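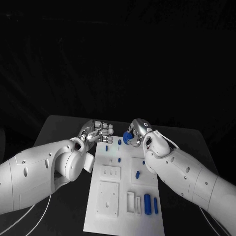
Day 2 of recording on the peg board. We're at 1441 examples now, and 800 of those are from the old layout, so I'm keeping them in a separate folder.

Elibariki Were drives the arms, I label. A drop stays in if he recovers from it - the model needs to see that too.

Blue parts are the ones that get moved. White stays put on the board.

Next up is changing the start positions. Too many runs begin the same way and the last model just copied the path.

Files go to Vunbridge tonight.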